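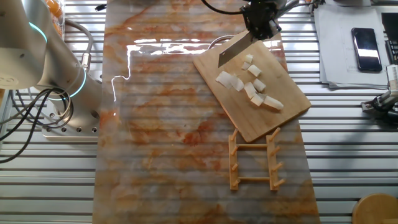
Marble-patterned mat in white, orange and rust, laid over a slatted metal table.

Mats, Liners and Sticky-Back Plastic: Getting More out of a Tired Kitchen

I love a patterned mat. There, I've said it. A worktop that has seen twenty years of toast and hot pans can look cheerful again by teatime, and you can roll the whole thing up when you get bored of it. We moved to Jevbridge with a kitchen the colour of weak tea and no money to rip it out, so I've had plenty of practice with the cheap and cheerful end of things. These are the bits I'd pass on to a friend.

Choosing a pattern

Marble prints are brilliant at hiding crumbs, especially the ones with warm veining running through them (orange, rust, toffee, that sort of thing). Plain white shows every drip of coffee. Very dark ones show flour and dust, which is a nuisance if you bake. Get a sample if you can and leave it by the kettle for a week before you decide.

Shiny or matt?

Shiny wipes down in seconds but throws the light back at you, so think about where your window and your lamps are. Matt is kinder on the eyes and a bit harder to clean. I have shiny by the cooker and matt under the window and I'm very happy with both!

What goes underneath

Thin vinyl follows whatever you put it on. Ridges, slats, old screw heads, a stray grain of rice, they will all come through in the end. If your table isn't flat, put a layer of thick card or an old cork mat down first. Lining paper works too, the heavy sort.

Flattening a rolled mat

It will arrive curled up like a brandy snap. Roll it gently the other way, pattern outwards, and leave it for an hour with a couple of elastic bands round it. Then lay it flat in a warm room with books on the corners. A hairdryer on low helps with the stubborn end, but keep it moving and keep it well back.

Cutting to size

Mark the back in pencil, use a metal ruler and a fresh blade, and make several light strokes. I ruined a lovely piece of Brullent shelf liner by trying to get through it in one go. Round the corners off with scissors (draw round an egg cup) and they won't lift half as quickly.

Cleaning

Washing-up liquid and warm water for everyday. For tea rings, a paste of bicarbonate of soda and a little water, left for ten minutes and wiped off with a soft cloth. Turmeric is the devil. Get to it straight away, and if it has already set, try putting the mat on a sunny windowsill for an afternoon or two. Mine faded almost completely one hot June.

Never use a scouring pad. You'll take the print off.

Lift the mat every week or so and dry underneath. Water creeps in at the edges and a trapped puddle will mark wood surprisingly fast.

Hot pans

No! Not even for a second. Keep a trivet out where you can reach it, or a spare floor tile with felt pads on the bottom. Tile shops often sell odd ones for next to nothing, and I paid 99p for mine.

Lining drawers

Offcuts are perfect for this. Cut the piece a touch smaller than the drawer so it drops in without buckling. I don't bother sticking them down, but a dab of Chong putty in each back corner will stop them sliding if you have a heavy-handed household. The Futeck non-slip mesh is good under cutlery trays as well, and it goes through the wash inside a pillowcase.

Getting old sticky-back off

Warm it with the hairdryer, lift a corner with a plastic scraper and pull back slowly and low, almost flat against the surface. Leftover glue comes away with cooking oil. Rub it in, go and have a cup of tea, then wipe and wash with hot soapy water. Try a hidden patch first on anything painted.

Using up the last scraps

Plant pot coasters, a wipeable cover for a recipe notebook, something to go under the cat's bowl, the bottom of the veg box. I keep mine in a cardboard tube behind the kitchen door and it is nearly always half full.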